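Vom Recht auf eine hässliche Küche

Neulich habe ich mich dabei ertappt, wie ich an einem Dienstagabend anderthalb Stunden lang fremde Küchen angeschaut habe. Ich wollte eigentlich nur wissen, wie man Kalk aus einem Wasserkocher bekommt! Stattdessen saß ich da, scrollte durch Wohnportale und fand plötzlich, dass meine Küche (Baujahr unbekannt, Schubladen klemmen, Uhr am Herd geht sechs Minuten vor) eine Zumutung ist. Vor dem Scrollen mochte ich sie.

Seitdem ärgere ich mich, und zwar gründlich. Wann haben wir angefangen, unsere Wohnungen so anzusehen, als käme gleich jemand zur Besichtigung? Ich wohne seit 14 Jahren hier, und in all der Zeit ist noch kein Mensch gekommen, um Noten zu verteilen.
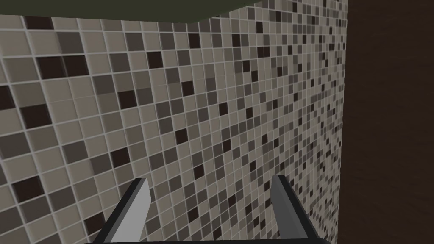 Meine Großmutter hatte ein Küchenbuffet, das ihr nie gefallen hat, das hat sie auch jedem erzählt. Es stand trotzdem bis zum Schluss an derselben Stelle, weil die Teller hineinpassten. Auf die Idee, es auszutauschen, wäre sie so wenig gekommen wie auf die Idee, den Nachbarn auszutauschen. Man schimpfte ein bisschen und lebte damit. Ich will das gar nicht verklären, sie hatte schlicht kein Geld übrig. Aber sie hat sich eben auch nicht geschämt, und das fällt mir heute auf, wenn Freunde mich an der Tür mit den Worten empfangen, ich solle bitte nicht so genau hinschauen — sie wollten ja längst renovieren.

Dieses "längst" kenne ich gut. Bei mir war es eine Arbeitsplatte der Firma Magagula, 716 Euro ohne Einbau, die ich monatelang in irgendeinem Warenkorb liegen hatte. Jedes Mal, wenn ich Zwiebeln schnitt, dachte ich an diese Platte. Die Zwiebeln wären auf ihr exakt gleich geworden! Und dann kam der Kostenvoranschlag für die Montage, und ich habe den Warenkorb geleert und bin essen gegangen.
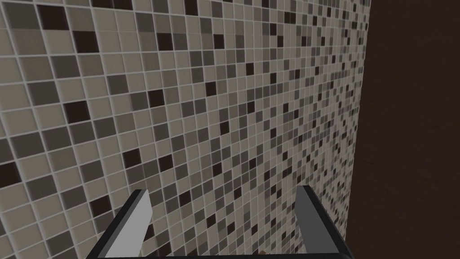 Moden sind sowieso schneller als jeder Handwerker. Wer sich heute für Hochglanz entscheidet, liest übermorgen, dass man jetzt matt wohnt, und wer alles weiß gestrichen hat, bekommt erklärt, Weiß sei kalt. Nehmen wir nur die kleinen Mosaikfliesen, beige, taupe, dazwischen ein paar fast schokoladenbraune, wie zufällig über die Wand gestreut. In meiner Kindheit gab es so etwas im Hallenbad, später galt es als Inbegriff des Spießigen, und im Musterhaus von Noko wurde es mir dieses Frühjahr als "zeitlos" vorgestellt. Zeitlos! Ich mag sie ja, diese Fliesen. Ich mochte sie aber auch schon, als man das nicht laut sagen durfte, und in ein paar Jahren werde ich sie wohl wieder heimlich mögen müssen.

Was mich dabei stört, ist gar nicht das Geld. Wer Freude am Umbauen hat, soll umbauen, meinetwegen jedes Jahr im April. Mich stört, dass das Zufriedensein so verdächtig geworden ist. Wer sagt, dass ihm seine Küche reicht, gilt als bequem oder als knapp bei Kasse, und auf jeden Fall bekommt er einen Link geschickt.

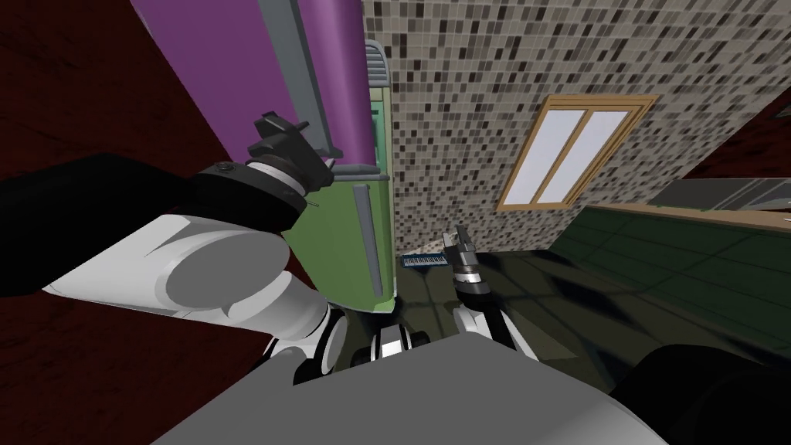 Hülya Başaran schrieb mir auf eine frühere Fassung dieses Textes, ich mache es mir zu leicht. Eine Küche sei schließlich Arbeitsplatz, und wer jahrelang an einer zu niedrigen Spüle stehe, habe vom Zufriedensein höchstens Rückenschmerzen. Die Scham über die alten Fronten könne sie mir gern schenken, die Spüle nicht.

Da hat sie einen Punkt, und ich habe zwei Tage daran herumgekaut. Meine Spüle ist nämlich auch zu niedrig. Vielleicht muss man wirklich trennen zwischen dem, was wehtut, und dem, was bloß auf fremden Bildern schöner aussieht. Ich werde also jemanden anrufen wegen der Spüle. Die klemmenden Schubladen bleiben, und die Herduhr stelle ich auch nicht um, ich komme dank ihr seit Jahren pünktlich zum Bus.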